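Chapter 4
Gathering Examples by Hand

What you will learn in this chapter

How a set of examples is planned before anyone picks up a tool
What belongs in one example, and where it begins and ends
Why the place of recording matters as much as the objects
How to keep notes that another person can use

4.1 The problem of the first example

In Chapter 3 we supposed that the examples were already given. We had a folder, we opened it, and the learning system was trained on what was inside. This is comfortable for explaining the mathematics, but it hides most of the work. Somebody had to decide what to record, and this decision stays in the system for all its life.

Let us take the task that will go with us through the chapter. We want a gripper to pick up small things lying on a soft surface and to put them in a box. A person can do it without thinking. For this reason it is difficult for a person to say how it is done. We do not write rules for it. We let people do the task many times with a gripper held in the hand, with a camera fixed to it, and we keep what the camera saw together with the movement of the tool.

One recording of this kind is called a demonstration. A demonstration begins when the gripper is open and away from the objects, and it ends when the object is released and the gripper is open again. If the person stops to scratch the nose or to answer the telephone, the demonstration is marked as broken. It is not deleted. We will see in Section 4.5 that broken demonstrations have their use.

4.2 How many, and of what

Students often ask for a number. In the Nurkham exercise set, which accompanies this book, there are 1,000 demonstrations of the picking task. They were made with 156 different objects in 60 rooms. Of these three numbers, the first is the one that people remember and the last is the one that costs the most effort.

Consider two sets of equal size. In the first set, every demonstration is made on the same table with the same lamp. In the second set, the people take the gripper home and work on the bed, on the sofa or on the kitchen floor. A system trained on the first set will usually do better on that table. When it is moved to another room it can fail on the very same objects, as it has learned the table together with the task.

Definition. The coverage of a set is the range of situations that its examples show. Two sets may have the same size and very different coverage.

4.3 Choosing objects and surfaces

The objects should differ in the ways that matter for the fingers. A rubber ring, a flat card and a crumpled tissue ask for three different grips. The ring can be taken from the side or by its edge. The card must be pinched from the end, or pushed until it lifts a little. The tissue forgives almost everything, but its shape changes after every attempt, so no two demonstrations with it are alike.
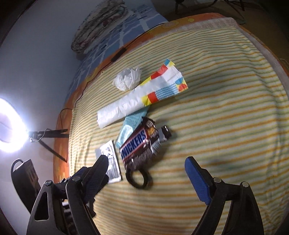
Wrappers and thin bags deserve a word of their own. They shine under a strong lamp, they fold, and they often lie partly over another thing. A beginner likes to separate the objects neatly before recording. Please do not do so in every session. A good plan has some sessions with the objects apart and some with the objects touching, and the notes say which is which.

The surface also takes part in the task. On a blanket, the finger can sink a little below the object, and this helps with flat things. On glass or stone the same movement would knock the finger against the surface. Stripes and prints on the cloth are welcome, for the system must learn to find an object on a busy background as well as on a plain one.

4.4 Notes for each session

For every session write down the room, the surface, the kind of light, the list of objects and the name of the task. Write it before the first demonstration. A session sheet filled in on the next day is in my experience wrong in at least one line.

Exercise 4.1. Choose 90 demonstrations from the Nurkham set so that the coverage is as wide as possible. Explain your choice in one page.

Exercise 4.2. Record one object on two surfaces. Compare the height of the fingers at the moment of closing.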